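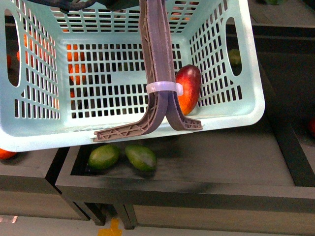 Fig. 1. One mango in the basket, lying clear of the hand-holds.

4. Loading the Fruit Basket

This section covers the Pikport slotted basket and the flat tray used with it. Read Section 3 (Washing and Drying) first if the basket is new.

4.1 Before you load

1. Set the basket on a level surface with the open top facing up.
2. Look over the floor and the walls. The slots should be open. If any are blocked with stickers, stem bits or dried juice, clear them with a soft brush and warm water.
3. Run a finger along the rim. Do not use a basket with a cracked or sharp rim.
4. Wipe the tray and place it where you can reach it without leaning over the basket.

Note: The slots let air reach the fruit from underneath. Do not line the floor with paper or plastic film.

4.2 Sorting onto the tray

1. Take the fruit out of its shipping box and lay it on the tray in a single layer.
2. Keep each kind together. Apples stay on the tray until the mangoes have been placed.
3. Turn each piece over once. Set aside anything with a soft spot, a split or a leaking stem end.
4. Remove labels now. They are harder to peel once the fruit has been chilled. 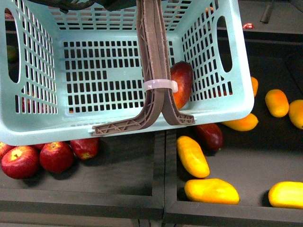
Fig. 2. Red apples on the dark gray tray, mango already in the basket.

4.3 Placing the fruit

1. Start with the mangoes. Lower each one to the floor of the basket and let go only when it is resting.
2. A mango may lie flat or lean on a wall. Either position is fine as long as it does not press on another piece.
3. Add the apples one at a time, stem up where possible.
4. Leave both hand-holds free. Fruit pushed against them gets bruised when the basket is lifted.
5. Stop at 8 pieces for a single layer. If you need a second layer, use a second basket.

CAUTION: Do not drop fruit from rim height. The ribs between the slots will mark ripe skin.

CAUTION: Do not lift a loaded basket by the rim. Use both hand-holds and keep the basket level. 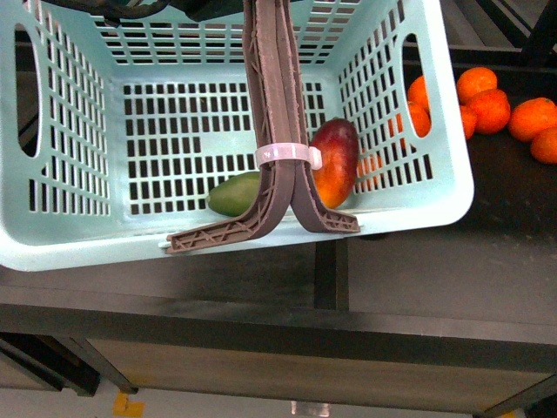 Reader comment on 4.3, from Hara: I put the apples in first for most of September and kept finding dents in the mangoes on top. Mangoes first works better, but I would add that very ripe ones should go in a separate basket. They soften fast next to apples.

Reply from Pikport support: Agreed for fruit that already gives under the thumb. Firm mangoes can share a basket with apples for a day. The note below has been added.

Note: Keep ripe mangoes apart from apples if the basket will stand overnight.

4.4 After loading

1. Store the basket out of direct sun. Do not stack anything on the rim.
2. Check the fruit daily and take out soft pieces.
3. Rinse the basket when it is empty and let it drain upside down.

Section revised 4/10/20, Pikport, Grarkcombe.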